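Sada Home Recycling Starter Kit – User Guide

Print this page | E-mail this page

Section 2: Setting up your bottle station

Thank you for getting this far! If you have worked through Section 1, you should have your kit unpacked and the paper sleeves taken off the bin liners, and you are ready for the part most families enjoy, which is choosing a home for the station and getting everybody into the swing of using it. Take your time with this. A station in a good spot gets used every day, and one in an awkward spot turns into a place to hang jackets.

Before you begin

You will need the Sada bin ring, a roll of liners, the cap jar, the sheet of labels and a damp cloth. Allow 70 minutes if you are doing everything in one go, or split it over two evenings if that suits you better.

Choosing the spot

1. Walk from your kitchen sink to the door you use for taking out the trash. Somewhere along that path is usually best. A corner is lovely if you have one, as the bin can't be bumped from behind.

2. Check that the floor is level. Stone and tile are easy to wipe down. On carpet, put down the Aseo drip mat (sold separately) or an old tray you don't mind getting sticky.

3. Leave 11 inches clear on the side where you will be standing, so you can lift the liner out without twisting your back.

Note: Any sturdy open-topped bin will do. You do not have to buy one of ours, and plenty of our customers are still using the one they had in the den. Wire mesh lets air through and is pleasant to live with, but do use a liner in it, or the last sip of somebody's soda will find its way to the floor.

Sorting your first batch

4. Gather the empties from around the house and tip them out on a hard floor where you can see everything together. Look under the beds and in the car, too – you will be surprised.
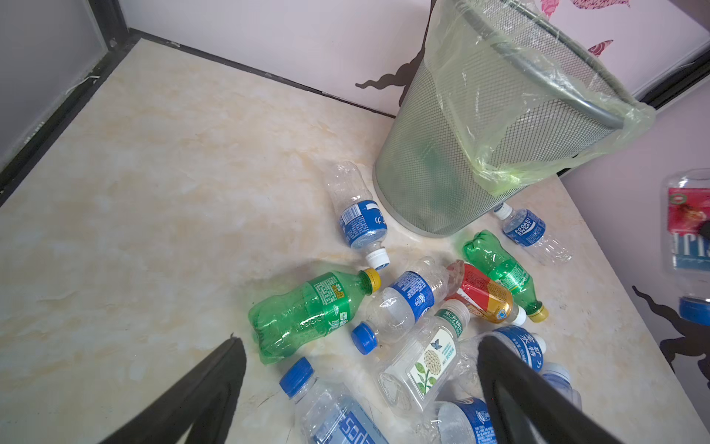 Figure 2. Empty plastic bottles on the floor beside a wire-mesh trash can.

5. Pick out anything that isn't a plastic drink bottle and set it aside for Section 3. Glass goes in its own box, please, and never in the liner.

6. Rinse each bottle with a little cold water and shake it out. It doesn't need to sparkle.

7. Check with your local hauler about caps. Some want them on and some want them off. If yours wants them off, drop them in the cap jar as you go.

Caution: Bottle caps are a choking hazard. Keep the cap jar on a high shelf, with its lid closed, if you have small children or a curious dog.

Caution: Never put bottles that have held motor oil, bleach or pesticide in your station, even if they have been rinsed.

Making it a cheerful corner

We are firm believers that a recycling corner deserves a bit of love. You wouldn't put up with a gloomy breakfast nook, and you walk past this spot just as often. A washable wall covering is a good choice behind any bin, since splashes wipe right off, and a bold pattern of trees or leaves is kinder to fingerprints than plain white paint.
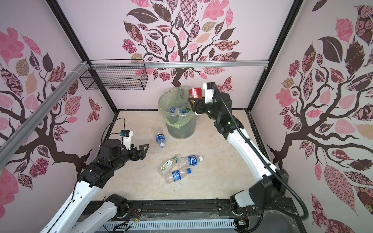
If you decide to paper the wall yourself, do it before the bin ring goes up, and give the paste two full days to dry. The Medeiros range of peel-and-stick panels needs no paste at all and can be repositioned for the first hour or so. Start at the top, smooth downward with the damp cloth, and trim the bottom edge last. Renters, do ask your landlord first – it saves hard feelings later.

Once the wall is done, stick your labels at the eye level of the shortest person who will be using them.

Continue to Section 3: Glass, cans and everything else

Related items
Jatetti Can Crusher: Mounting Instructions
Aseo Drip Mat: Care and Cleaning
Storing Your Empties in December
Replacement Liners and Labels

Sign up for the Sada newsletter and get our seasonal tips by e-mail.

This site uses cookies to remember your preferences. Accept | Manage settings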